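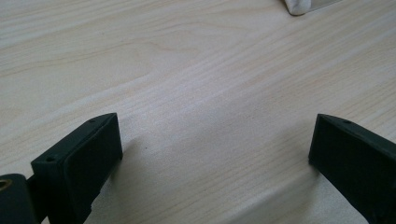
Grain lines on a pale wooden tabletop.

Why does wood have lines in it?

Look at a wooden table, a door or a ruler and you will probably find lines running along it. These lines are called the grain. They were made while the tree was alive, and they can tell you quite a lot about how it grew.

How a tree gets wider

A tree grows in two ways. It gets taller at the tips of its branches, and it gets wider just under the bark. Under the bark is a very thin layer called the cambium. The cambium makes new wood on its inner side and new bark on its outer side.

In places with a warm season and a cold season, the tree does not grow at the same speed all year. In spring there is plenty of water and the tree grows quickly. The wood it makes then is often lighter in colour. Later in the summer it slows down, and the wood is usually darker and harder. By November most trees in Britain have stopped making new wood until the next spring.

One light band and one dark band together make one ring. If you look at a tree stump you can count the rings to find out how old the tree was when it was cut down. A tree with 200 rings lived through 200 summers.

From rings to lines

A stump shows rings because the tree was cut straight across. Planks are cut the other way, along the length of the trunk. Think of a stick of rock from the seaside. If you snap it, you see the pattern in a circle. If you sliced it from end to end, you would see long stripes instead.

The saw does not always go through the middle of the trunk. When a plank is cut from nearer the outside, the saw skims along the curved layers and leaves ovals and pointed arches. When it is cut through the middle, the lines are mostly straight and close together.

What is a knot?

A knot is the place where a branch joined the trunk. As the trunk got wider it grew around the bottom of the branch and closed it in. The lines bend to get past it, like water in a stream going round a stone. Knots are very hard, and carpenters often try not to put a nail through one.

Does wood change after it is cut?

Yes. Wood takes in water from damp air and lets it out again in dry air. It swells and shrinks as this happens, mostly across the grain and hardly at all along it. A wooden door may stick in wet weather and open easily in dry weather. Small samples of wood are sometimes kept in sealed plastic bags so that the damp in the air cannot get to them.
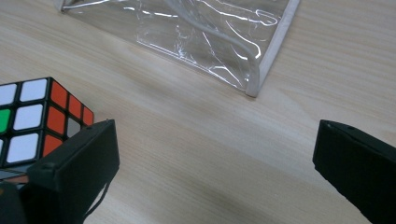
Roos Wouters wrote to us after reading an earlier version of this page: "My class wanted to know if every tree in the world has rings. We looked at a slice of palm and could not find any." The class was right. Palms have no cambium like the one in an oak or a pine, so they do not make rings. Some trees in rainforests, where it is warm and wet all year, have rings that are very faint or missing.

Try it yourself

You will need a sheet of thin paper, a wax crayon and a piece of rough, unpainted wood. Ask a grown-up to check it for splinters.

Lay the paper on the wood and hold it still. Rub the side of the crayon gently over the paper. The harder bands of wood stand up a little, so they show as darker lines. Do 2 rubbings from different parts of the wood and see whether the lines are straight or curved.

Words to know

Bark: the outer covering of a tree.
Cambium: the thin layer where new wood is made.
Grain: the direction and pattern of the lines in wood.
Knot: the part of a branch left inside the trunk.

Page last checked 19 February 2026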